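Oficina compartilhada Zeladside — Apostila 4: montagem da célula de dois braços
Responsável: Tainá Fagundes. Revisão: Sihan Yao, maio

A célula Jaltard usa 2 braços iguais, presos ao perfil de alumínio da frente. Aperte as placas de base antes de passar os cabos.

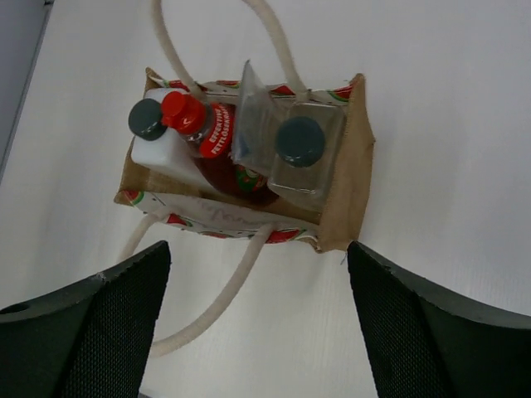 Os dedos da garra têm abertura útil de 46 mm. Meça de novo depois de trocar a face interna — a diferença aparece no fechamento.

Passagem dos cabos: prenda no antebraço e deixe folga no cotovelo. Gire cada junta à mão até o limite, com a fonte desligada.
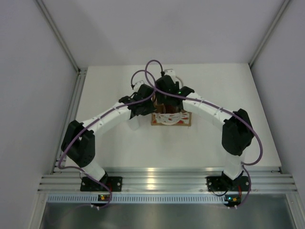

Figura 2. Os dois braços sobre a mesa, com os cabos roxos presos aos antebraços.

Só então ligue as placas eletrônicas e rode o teste de repouso do Rolarness.

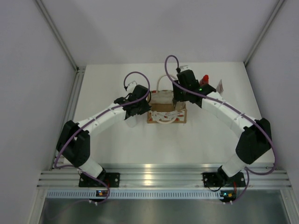 O exercício final é coordenar os dois lados sem colisão. Uma garra fica junto à lateral esquerda da sacola e a outra desce a ponta do dedo na parte direita da abertura. Programe primeiro a esquerda. Anote as posições de cada junta para a próxima aula.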